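Open day at Havonholm: an afternoon with the cup job
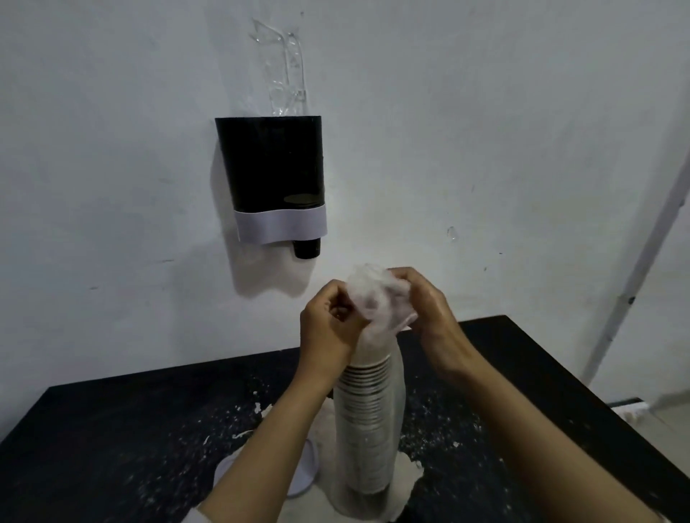 A stack of paper cups and its plastic wrapper, under the wall dispenser at Havonholm.

Stepan Hnatiuk has spent most of this year on paper cups. He runs the household tasks group at Havonholm, the robotics workshop in Narklow, and on Jun 12, 2026 the doors were open to anyone who wanted to see what the group does all day. I got there after lunch and stayed until they locked up.

The job sounds small. A sleeve of cups has to be opened, the plastic taken off, and the cups loaded into a dispenser on the wall. People do it first, many times over, and the recordings are used to train the arms in the next room.

"Visitors go straight to the arms," Hnatiuk says. "I bring them back to the table, where the work starts. If you don't know how a person gets the wrapper off, you have nothing to teach."

The plastic is the hard part, he says. It is clear, it crumples into a different shape every time, and it clings to the rims. Pull too hard and the top cups come up with it. Squeeze the stack to keep it still and the cups bend.

"A cup is easy. A cup looks like a cup. A wrapper looks like whatever is behind it."

I asked why they don't tidy up between runs. He said they do sometimes, but a kitchen at work has scraps on the counter and the arms need to cope with that. A table that is always clean teaches the wrong thing.

The group has 460 recordings of this one task so far. Hnatiuk threw out 33 of them in the spring, mostly because whoever was doing it had rushed. He doesn't mind mistakes. If someone drops a cup and picks it up again, the recording stays in.

The demonstration was at three. The arms, which are made by Brorken, got three tries with the public watching. Two of them ended with cups in the dispenser. On the other one the left gripper lost the edge of the plastic and kept closing on air until Hnatiuk pressed stop.

"That's a normal day," he said. "I would rather people see it."

A man near the front wanted to know if it would be quicker to buy cups without wrappers. Hnatiuk said yes, much quicker, and that the company paying for the study, Makori, supplies canteens and gets its cups wrapped.

He is careful about dates. The next step is a different brand of cup with a stiffer sleeve, and he hopes to start on it in July – if the new grippers come. After that he wants to try the same job with the dispenser mounted lower, at a height where a person has to stoop.

There is another open day planned for the fall. Visitors can try the cup job themselves, and sign-up is at the front desk.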